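Stundora stops two-arm table tests after fault

7 January 2019

Stundora has stopped all work with its two-arm table robots in Stisau after a fault in the control unit. No person was hurt. The company says the tests will stay closed until the unit has been checked by its supplier, Condar.

The fault was noticed during a long series with a cup and a plate. One arm did not obey the stop command and continued to move for 5 seconds. The operator then used the emergency switch, which cut the power to both arms. According to the company, the same delay had been recorded once in November, but it was shorter and was treated as an error in the log.

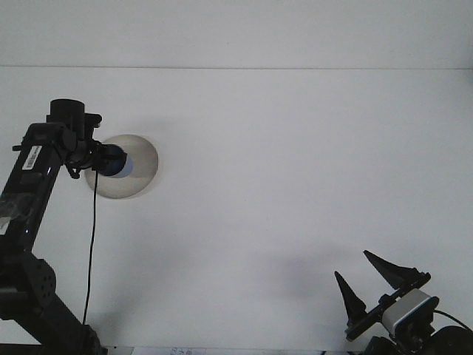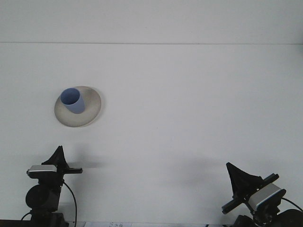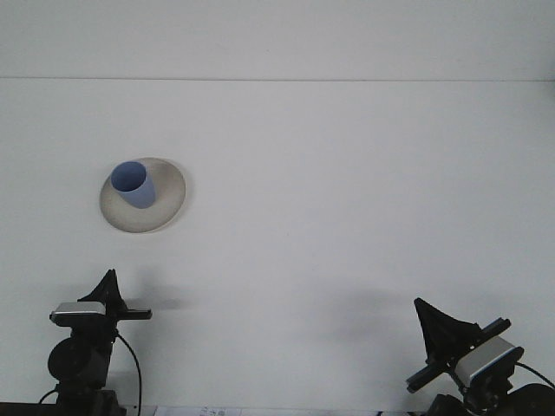
The white test table in Stisau. The cup and plate are in the second and third pictures.

What happens next

Condar will receive the control unit this week and has promised a written report within 30 days. Stundora also wants to know why the warning in November was not passed on to the people who work at the table.

The series had reached 3870 runs when it was stopped. The last 800 will be repeated, as the company can not be sure that their timing is correct. The customer, Rantala, has been informed and has accepted a later delivery of the results.

Other robots in the building use a different control unit and are working as normal.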